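Robots on the Sorting Bench at Clutstead
Student project report by Angharad Beddoe
April 17, 2021

For our placement project, Vega Gallardo and I asked what changes for the 16 people who sort returned goods at Clutstead if a two-armed robot shares their bench. We worked in simulation, and I loved it!
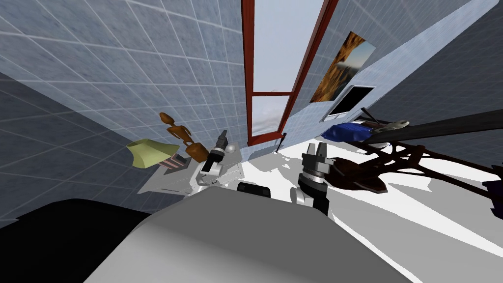 We talked to three sorters first. They handle up to 800 items a shift, and what wears them out is the reaching – not the deciding. So our plan leaves every judgement call (resell, repair, recycle) with a person and gives the robot the lifting and placing.

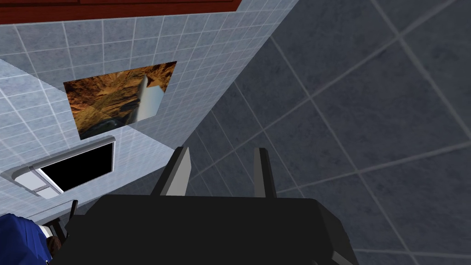 Grip position took us two weeks to understand, and Vega's notes on it fill most of the appendix. The sorters also asked who would train them to correct the robot, and whether that counts as skilled labour. Great question – we're taking it to their supervisor in May, along with the revised bench layout.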